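4.2 How the vegetable counter is filled

Of all the furniture in the Stultley shop, the vegetable counter gave us the most to think about, and we make no secret of having enjoyed it. Tins and packets come with flat sides and a front. A carrot has neither. Whoever fills a counter with loose produce has to decide where one kind stops and the next begins, how high a heap may go before it slides, and which way the long things should point. These small decisions are rarely written down, and our earlier work at the Nisine market hall (Section 2) had shown us how much they differ from one stall to the next.

We took the 472 entries in the filling log that concern the counter and sorted them by the kind of vegetable handled. Entries for herbs and for anything sold in bags were set aside and are treated in Section 4.4. What remained fell fairly easily into two groups, which we call heaped goods and laid goods. Heaped goods are round or nearly round and are tipped or placed into a bin without regard to direction. Laid goods are long, and are set down side by side so that they share a direction. The distinction was first made by Hordiienko in a study of market barrows, and we were delighted by how well it carried over to indoor counters with fixed wooden bins.

The two groups are easy to tell apart at a glance (Figure 6). Small yellow potatoes and tomatoes are heaped; green beans, cucumbers and carrots are laid, all on the same slant. Sweet potatoes are harder to place. They are long enough to be laid but too uneven to lie flat against one another, and in the log they were entered under both headings. We have kept them as a class of their own in the tables that follow.
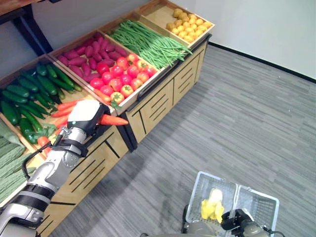 Figure 6. Part of the vegetable counter, with a carrot being lifted out. Heaped goods: potatoes, tomatoes. Laid goods: green beans, cucumbers, carrots.

A second point concerns shared bins. Where a bin holds one kind only, as with the potatoes and the beans, its rim does the work of keeping things apart. Where two kinds share, the border has to be made out of the vegetables themselves. We find the tomato and sweet potato bin a lovely case of this: the tomatoes sit at the front, mounded towards the rim, and the sweet potatoes lie behind them. Cucumbers and carrots share in the same manner, with the carrots nearer the shopper. In both bins the paler or brighter kind is at the front and the darker one at the back. We had expected colour to matter mostly between neighbouring bins, and it was a pleasure to find it at work inside them too.

Shared bins also behave differently as they empty. Taking one carrot from a laid row leaves a gap the width of a carrot, and the rest of the row tends to stay put. Taking one tomato from the foot of a mound can bring down several others, some of them over the border. In the log, strays of this sort were noted 11 times for bins with a heaped kind in front, and hardly at all for bins with laid goods on both sides. The numbers are small and we would not lean on them heavily, but they agree with what the staff told us — that long vegetables "look after themselves" until the row is nearly gone.

Leaves deserve a word of their own. Carrot tops were left on part of the stock, and a clump of green among the orange makes the section easy to find from the far end of the counter. They also take up space and hide what is beneath them, so that a bin may look fuller than it is. The Pridex filling guide, which the shop follows loosely, asks for tops to be turned away from the front edge. In practice they were tucked in wherever there was room, and we recorded them simply as present or absent.

Finally, we looked at topping up. Bins were refilled when they seemed low to the person on duty, and a typical refill took roughly 20 minutes for the whole counter. Laid goods took longer for each handful, yet needed attention less often over a February morning. Whether the two effects balance out depends on how busy the shop is, and we return to this in Section 5 with the till records.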